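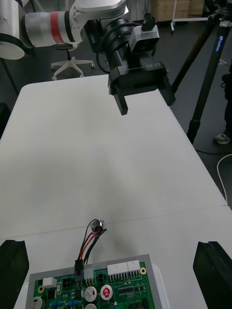 Funlow bench notes, README
Written by Mahnaz Khosravi. Corrections by Géza Erdős, mostly to the spelling.

Funlow is a set of pictures and notes about green circuit boards and the wires that are supposed to go into them. If you came for something glamorous, try the Stukdale folder, which has lamps.

What's in it
2512 pictures, sorted into 11 folders by board type. The notes are plain text, one file per folder. Folder 3 is called "misc" and I stand by that.

The bench
Two white tables pushed together. There is a faint seam where they meet, and in some shots it looks like a scratch on your screen. Please stop reporting it.
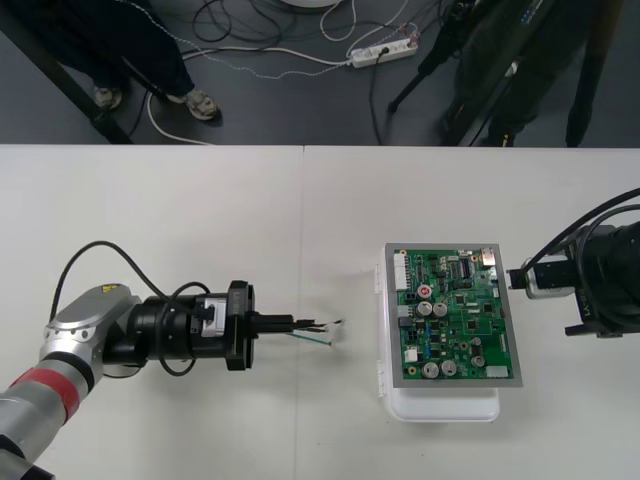

Wire colors are written down the way we saw them. Gray-green gave us the most trouble: Géza calls it green, I call it gray, and the label file says "gg" so that we can both eat lunch together. Bare ends are tagged "bare". Anything with a plug on it is tagged "plug", even when it's a very small plug.

Capacitors are tagged by the color of the top. We did not try to read values off them – you won't either.

Known problems
Glare on the silver parts. Soft shadows everywhere, worst in the Milora folder. 400 notes still use the old tag "thingy" for a connector. A fix is planned for January. 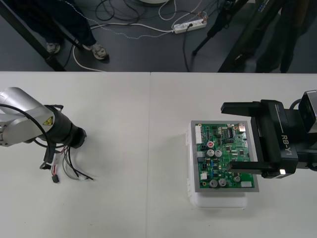

Text: M. Khosravi / Labels: G. Erdős

Using the labels
Read tags.txt first. Boards that sit in a gray tray get the tag "tray", and the plastic container underneath gets "stand". The older Sayce labels said "box" for both, so if you are merging the two sets, rename those by hand. A script exists. It is wrong in ways we haven't finished listing.

Questions go to Mahnaz, any day but Saturday.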